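3.2 What people told us about filing a complaint

I want to start this section with the complaint desk itself, because I went in with the wrong picture of it. I had read the procedures manual for the Dilldale police department twice before my first visit, and the manual makes the whole thing sound like mailing a package. You walk up, you ask for the form, you fill it in, you get a receipt with a number on it, and a civilian investigator calls you within 21 days. I figured my job would be to see how many people dropped out between the receipt and the call. What I found was that most of the dropping out happens before there is any receipt at all, and you can't see it in the department's own records. A person who leaves without the form leaves no trace in the files.

So we changed the plan. Walter Correa and I stopped pulling case files for a while and mailed out 1000 short questionnaires to addresses in the two patrol districts with the most recorded stops. The questions were plain. Have you ever wanted to complain about an officer? Did you try? Where did you go, who did you talk to, and what happened next? We left a big blank space at the bottom of the second page, and people used it (some of them taped on extra sheets, bless them). The letters that came back are the best material in this paper, I think, and I'll lean on them quite a lot from here on.

The thing that comes up over and over is the counter. In Dilldale the complaint form is kept by the desk sergeant, which means that you have to ask a uniformed officer for the piece of paper you need to report a uniformed officer. One woman wrote that she stood in line behind a man paying a towing fee, got to the front, lost her nerve and asked what time the building closed. A retired bus driver wrote that he was asked "what's it regarding?" in a perfectly polite voice, and that he said "nothing much" and went home. Neither of them was turned away. I keep coming back to that. If you'd been standing there with a clipboard, coding the encounter for courtesy, the sergeant would have scored very well both times!

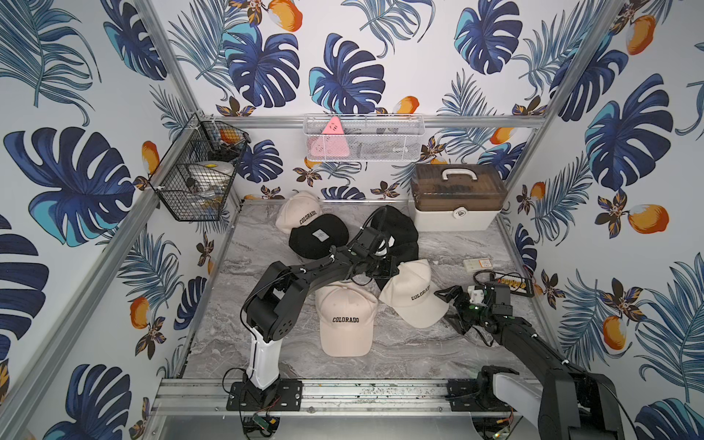 Our second site, Tukance, does it differently, and I'll admit I was rooting for it. The form is at the public library, the county clerk's office and a handful of barbershops, and you can mail it in with no stamp. Alistair Gunn helped set up that system when he was on the county's legal staff, and he was generous enough to sit with me for most of an afternoon and go through how it came about. His view is that the barbershops did more than the library ever did. People there would read the form while they waited, he told me, and then talk about it with whoever was in the next chair, and by the time they got home they had more or less worked out what they wanted to say.

I asked him whether having the form so widely available had brought in a flood of frivolous complaints, which was the main objection from the police union at the time. He laughed and said it had brought in a lot of complaints about parking. Those get sorted out on the first day and sent to the traffic office, and it's an annoyance, but a small one.

Where Tukance struggles is the part after the form goes in. The letter a complainant gets back is three pages long and written in the kind of English that only lawyers enjoy. I read it at my kitchen table and had to go back over the second page to find out whether the person was being asked to do something or just being informed. (You are being asked to do something. You have to sign and return a release, and if you don't, the case is closed as "complainant unresponsive.") Several of our respondents had no idea their cases had been closed for that reason. One of them was still waiting for a call when she wrote to us, and I phoned her myself, which I know isn't standard practice for a survey, but I couldn't just file the thing and move on.

3.3 Recorded stops and the question of video

I should say something about video, because every conversation I had about this project ended up there sooner or later. Both departments issue body cameras. Both have a written rule that footage tied to a complaint has to be kept until the complaint is resolved. The catch is in the word "tied." Footage that isn't tied to anything is erased on a schedule, and the tie is made by the receipt number, so we're right back at the counter. If it takes you two months to get up the courage to ask for the form, the recording of your stop may well be gone by the time you do.

Walter spotted this before I did. He was making a simple chart of the gap between the date of the incident and the date of the complaint, mostly to have something to show at our November meeting, and he penciled in the erasure date as a line across it. A good many of the dots sat on the wrong side of that line. We both looked at it for a while and then went and got lunch, because neither of us had much to say.

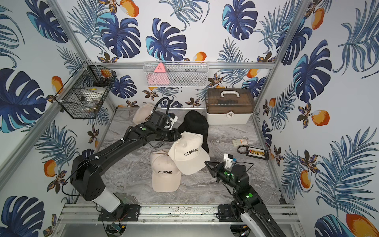 What makes it harder is that people assume the video is on their side. Respondents wrote things like "it's all on the camera" as though that settled the matter, and a few said it was the reason they hadn't bothered to write down what happened or get the name of the neighbor who saw it. I understand that completely. I'd probably do the same. But a camera system that leads people to keep fewer notes of their own, and then erases its own record before they get around to asking, can leave them worse off than if there had been no camera. I don't want to push this too far, as our numbers on it are thin and the people who wrote back to us are hardly a random bunch, but I do think it deserves a proper study by somebody with better access than we had.

Bystander video is a different animal. Where a neighbor or a passing driver had filmed a stop on a phone, complaints in both towns got picked up faster, and the complainants told us they felt less alone walking in with it. They also told us about the worry that comes along with it. Who has seen this? Will the officer find out who filmed it? One young man in Tukance had filmed a rough arrest outside a gas station and had kept the clip to himself for most of a year, and he sent us a page and a half on why. He wasn't afraid of anything specific. He just drove past the same patrol car every morning on his way to work.

3.4 A note on the people who didn't write back

We sent out one reminder on 21st July, a postcard with a phone number on it, and it brought in a second small wave of replies. Those later letters were shorter and angrier than the first batch, which surprised me, as I had expected the angry people to be the quick ones. Walter thinks it's the opposite: that people who have given up on being heard need to be asked twice. He may be right. I've sorted the two batches separately in the tables and tried not to make too much of it.

We also know very little about the residents of the Vanhove apartments, on the east edge of Dilldale. There are 900 units there and we got almost nothing back from them. I went out twice in person and left cards with the building office. The manager was friendly and told me that people there change their phone numbers a lot and don't open mail that looks official, and our envelopes, I'm sorry to say, looked very official indeed (a window, a printed seal, the works). If I were doing it over I'd use plain envelopes and handwrite the addresses.

So when I say in the next section that residents of Dilldale are more put off by the desk than by the wait for an investigator, please read that as residents who open their mail. The ones who don't may have a quite different set of complaints, and I'd guess they have more of them. We have asked the county for permission to hold a few evening sessions in the laundry room at Vanhove next year, and the manager has already offered us the folding chairs.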